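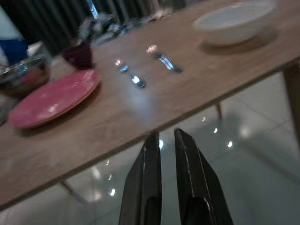
The Bonsu Table

Light tan wood top, straight edges, seats four (six if you like each other)

I've been selling tables for a while now and I still get a little excited when one of these goes out the door. The Bonsu is the plain one. It doesn't fold, it doesn't have a drawer, and there isn't a secret leaf hiding under the top. What you get is a good flat wooden table with a bit of grain in it, in a color that goes with pretty much everything you already own - and if you've ever tried to match a table to a tiled kitchen floor, you know how much that's worth!

I named it after the street my first workshop was on, in case you were wondering. People do ask.

Size and the basics

Length: 60 inches
Width: 40 inches
Top: solid wood, light tan, clear satin finish
Edges: straight, with the corners very slightly eased
Legs: four, bolt-on, with adjustable feet
Assembly: legs only, wrench included
Also made in: a 48 inch length, same width

The 60 is the one I'd steer most people toward. The 48 is great for a smaller kitchen or for two people who spread out a lot, but once you have a couple of plates, a cup each and a big pot in the middle, you start to notice the missing foot. I have the 48 at home and I love it, and I also eat with my elbows tucked in when my sister's family comes over. Take that for what it's worth.

About the finish

This is the part I get the most email about, so I'll go on a bit. The wood is sealed with a clear satin coat, three passes, sanded by hand in between. Satin is a funny word for it because people expect no shine at all, and then they put the table by a window or under a ceiling light and write to me asking if I sent the gloss one by mistake. I didn't (I don't make a gloss one). Light will catch on the top and you'll get a soft bright patch where it lands. If you want it flatter than that, ask me for the bare wood and oil it yourself - you'll have more upkeep, but it's a lovely dull surface and it gets nicer with age.

The grain shows but it's quiet. You can feel it a tiny bit if you run your hand across, and kids doing homework directly on the top with a ballpoint will find it, so give them a pad of paper to lean on. Every top is a bit different. If you want to see yours before it ships, put a note in the order box and I'll email you a photo.

Hot pots and wet cups

Please use a trivet. I know, I know. The finish is fine with a warm plate and it's fine with a cup of tea, but a metal pot straight off the burner will leave a white ring, and no amount of rubbing with mayonnaise (yes, somebody tried it, no, it didn't help) is going to lift it. Anything you'd need an oven mitt to carry needs something under it.

Spills are much less of a worry. Water, juice, coffee, all of it can sit for a few minutes while you finish your sentence. Turmeric and beet juice I'd wipe up right away. Hauwa Bashir, who bought one of the first tables I made, let beet juice sit overnight and had a faint pink moon near one corner for the better part of a summer. It faded. She was more relaxed about it than I was.

For everyday cleaning, a damp cloth with a drop of dish soap, then a dry cloth. Skip the scrubby side of the sponge and skip anything that says "bleach" or "citrus power" on the label.

On tile floors

A lot of these end up in kitchens with shiny tile, and two things come up. The first is wobble. Tile is hardly ever as level as it looks, so all four feet on the Bonsu screw in and out. Stand the table where you want it, press on each corner, find the one that dips and turn that foot counterclockwise until it stops. You may have to do it again after you've moved it to sweep.

The second is sliding. The feet come with felt on them, and felt on glossy tile is basically an ice skate. I put a set of rubber caps in the hardware bag for this reason, so if your floor is tile, pull the felt off and push the rubber on. Do it before you stand the table up. I've done it the other way around, lying on my back, and I don't recommend it.

What people put on it

I like a plain top partly for how dishes look on it. Pink and dark red are really good against the tan, much better than I'd have guessed before I started shooting it with my own plates. White looks crisp. Shiny metal bowls pick up color from everything near them, so they always look at home. The only thing I've struggled with is beige stoneware, which sort of vanishes (some people like that!).

I don't sell dishes, before you ask. I get asked most weeks.

Putting it together

The top arrives flat in one box and the legs in another. Lay a blanket down, put the top on it face down, and bolt the legs on finger-tight, all four, before you tighten any of them. Then go around with the wrench. It takes me ten minutes and it'll take you twenty. You really do want a second person for turning it over, as the 60 weighs more than it looks like it should and you don't want all that weight going through two legs.

Check the bolts again after a month. Wood moves a little when it settles into a new house, and a quarter turn on each bolt keeps things solid.

A few words from buyers

"We went back and forth over the two sizes for weeks and got the 60. So glad. It's where everything happens now, including things that should happen at a desk." - Ekua Issahaku

"Nice table. Took off a star because the boxes came two days apart and I had a top leaning on my hallway wall with nothing to stand it on. The rubber feet are a good idea." - Obaidul Akanda

"Mine has a darker streak in the grain toward one end. I thought I'd mind it and I've ended up sitting at that end." - Farzana Fakir

Obaidul's point is fair, by the way. I've asked the carrier to hold the first box until the second one turns up, and so far that's been working.

Price and delivery

I build in batches and I only take 100 orders a year, so there's sometimes a wait. When a batch is open you'll see the order button, and when it's closed you'll see a box where you can leave your email. I write to everybody in that box in the order they signed up, and I don't use the address for anything else.

Delivery is to your door, ground floor. If you're up a flight of stairs, tell me in the notes and I'll ask the carrier for two people. They can usually do it, but it needs to be arranged ahead and there's a small extra charge that goes straight to them.

You can send a table back within 40 days if it isn't right for the room. Keep the boxes! I can't take it back without the boxes, and I've had some sad phone calls about this.

Matching bench

There's a bench in the same wood, called the Tunbridge, that tucks under the long side of the 60. It doesn't fit under the 48, the legs get in the way. I finish the bench and table from the same can if you order them together, so the color lines up. If you add the bench later it'll be close, and the sun will pull them together after a few months by a window.

Questions go to me, Laiba Bajwa, through the contact form. I answer in the evenings, usually after dinner, usually sitting at the 48.

Page last updated 07/10/2020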